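Section 4: Leveling the Table and Oiling the Top

Read this section after the frame is bolted together and before you put anything heavy on the top. It applies to all Narov long tables with four fixed legs. If you have the folding version, go to Section 6.
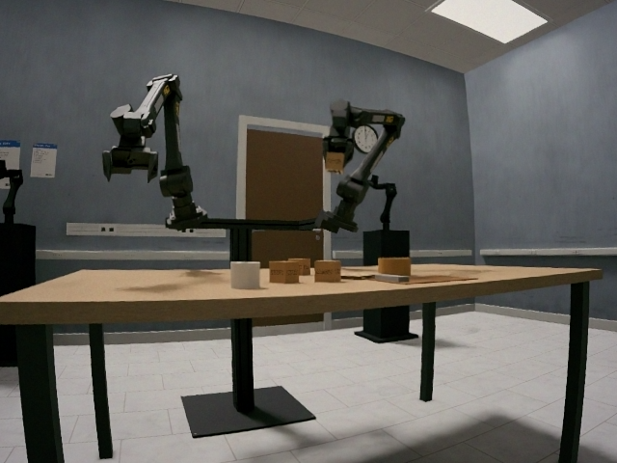
Ea Bjarnason
Product Documentation, Narov

What you need

A spirit level, at least two feet long
The hex key from the hardware bag
Gisto hard wax oil, clear
Two lint-free cloths
Fine sanding pad, part 231

Leveling

1. Move the table to where it will stay. Two people should lift it by the frame. Do not drag it, as this can loosen the leg bolts.

2. Press down on each corner in turn. If the table rocks, note which corner moves.

3. Turn the foot under that corner counterclockwise until the rocking stops. One full turn is usually enough.

4. Lay the level along the length of the top, then across it at both ends. Adjust the feet in pairs until the bubble sits between the lines.

5. Tighten the leg bolts with the hex key — firmly, but do not use an extension bar.

Note: On carpet, check the level again after a week. The feet will settle.

CAUTION: Never raise a foot past the red line on its thread. If the floor slopes more than that, put an Oddsson floor plate under the leg.

Oiling the top

Tables with a solid wood top leave the factory with one thin coat of oil and need a second before use. Laminate tops need no oil; wipe them with a damp cloth and skip to Section 5.

1. Wipe off dust with a dry cloth.

2. Sand lightly along the grain. Do the front edge by hand.

3. Pour a small amount of oil on a cloth and spread it thinly. Work from one end to the other.

4. After 15 minutes, wipe off whatever has not soaked in.

5. Leave the top bare for 12 hours.

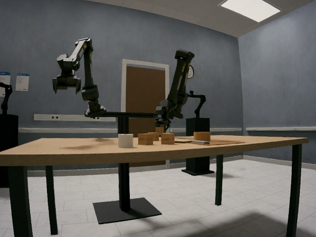 Fig. 4-2. Long table with light wood-grain top and dark legs.

WARNING: Cloths soaked in oil can catch fire on their own. Lay them flat outdoors to dry, or put them in a metal can filled with water.

Repeat the oiling once a year, or sooner if water stops beading. White rings from cups can often be removed with the sanding pad and a little oil. For deeper marks, use the Tikari repair stick in the closest shade and let it harden overnight.

Spare feet and bolts are listed in Section 9.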